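We use cookies to remember your reading settings. Accept / Manage

Short Fiction
By Eun-ji Tak
2024-07-19

INVENTORY AT FOMHAM

The form had three columns: item, condition, disposition. Disposition took one of four letters. K was keep, S was sell, G was give away, and D was discard. The agency, Jedgate, supplied the form and a pen, and asked that the pen be returned.

Irkel started with the living room. It had the most light and the fewest drawers. 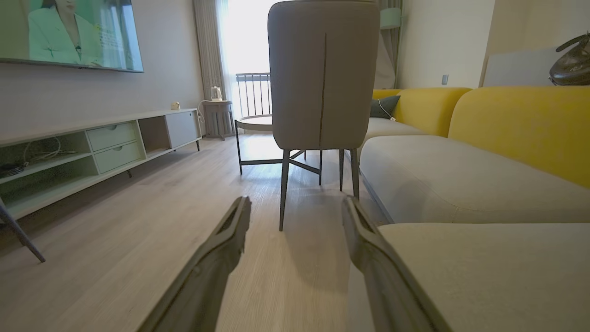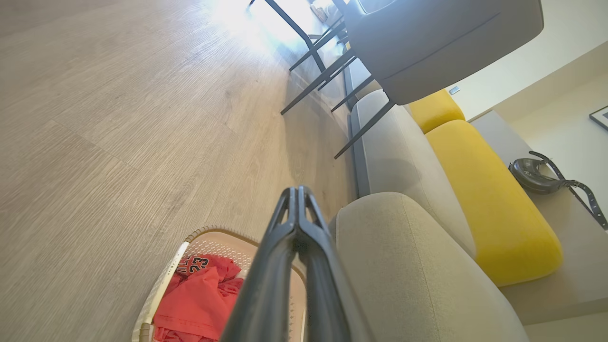
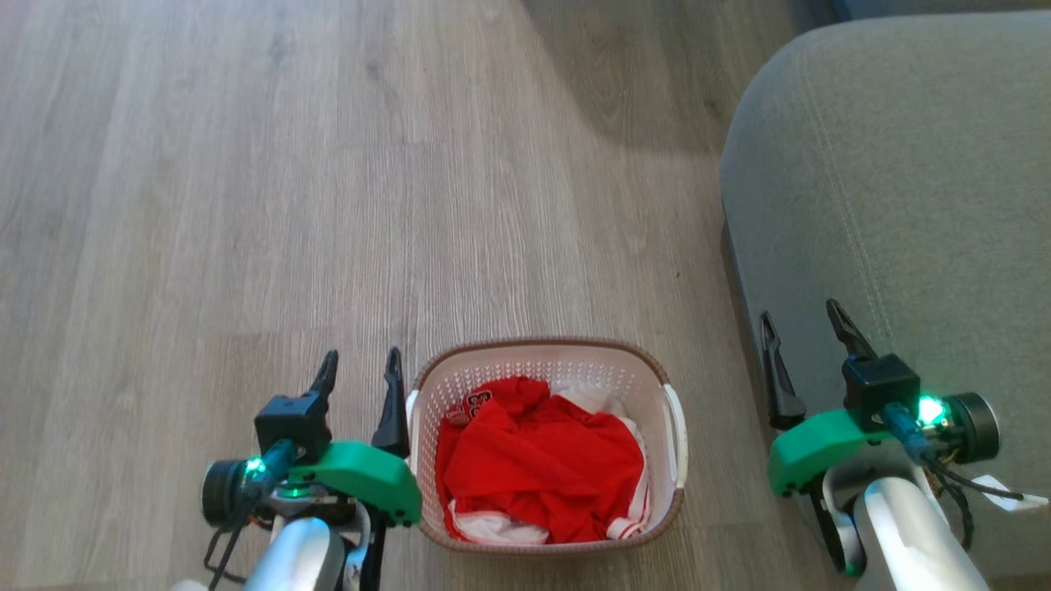

The chair went down first. Item, dining chair, upholstered, gray. Condition, good. She sat in it to check the joints and it did not creak. She left the disposition blank and moved to the next line.

The side table was entered as small, round, metal base. She entered the curtains as a set and the lamp as a lamp. The form did not ask who had picked them. Her brother Yeo had picked all of it in one afternoon in February, from one store, and had paid extra to have it carried up.

The console took two lines, one for the unit and one for its contents. The contents were cables. She looked for a power brick that matched any of them, did not find one, and wrote "cables, assorted, untested." Disposition D. It was the first letter she had written and she looked at it for a while. Then she opened the top drawer.

The drawer held a tape measure, a warranty card for the console, and an envelope of receipts. Yeo had kept receipts in order of date, with the newest in front. She went through them standing up. One was for a bus ticket to a stadium two towns over. One was for parking at the same stadium on a different day, which meant that at some point he had stopped taking the bus. She put them back in the same order and wrote "papers, one envelope." Disposition K.

Her phone rang at the second drawer. It was the man from Jedgate, who wanted to know if she would be finished by five.

"I have the living room left," she said.

"You said that at noon."

"It was correct at noon."

He explained that the unit had been let, that the new tenant might take some of the furniture at a fair price, and that for this reason the S column was the useful one. Anything marked S could stay where it stood. Anything else had to be carried down. He said there were 40 steps. She had counted them on the way up and had gotten 40 as well, and she told him so. He seemed to take this as agreement.

After the call she went back up the list and wrote S next to the side table, the curtains, the lamp, and the console. It took very little time. The sofa was also S. She had slept on it for 9 nights the previous year, when her own apartment was being rewired, and could state its condition with confidence: firm, slight lean to the left.

The basket she had left for last. She had expected to divide it into the basket itself and the clothing inside, the way she had divided the console. Item, laundry basket, plastic, white, brown trim. Condition, good. Item, clothing, red.

She did not know whether it had been washed. The form had no column for this. There was a procedure for finding out, and she bent down and carried it out. The result was soap, with something under the soap that she could not name and did not try to.

Yeo had told her once that he never folded anything he planned to wear within the week. He had worked out the time saved. It came to 271 minutes a year, he said, and she had asked what he did with them, and he had said he spent them looking for matching socks.

She wrote K next to the clothing. She considered the basket separately. It was an ordinary basket and could be replaced anywhere. The new tenant would probably have one, or would want one. She wrote S, then crossed it out, and wrote K above it in smaller letters — the form said corrections should be initialed, so she initialed it.

That left the chair. She read the line again. One dining chair and no dining table was an odd thing to offer for sale, and she had never asked him where he ate. She turned the chair toward the window and sat down in it for the second time. Past the balcony rail someone was backing a van into a space that was slightly too short, and giving up, and trying again.

At twenty to five she wrote G. She signed the form at the bottom and put the pen on top of it, where the man would see it. Then she picked up the basket by both handles and went to find out whether she could manage the door.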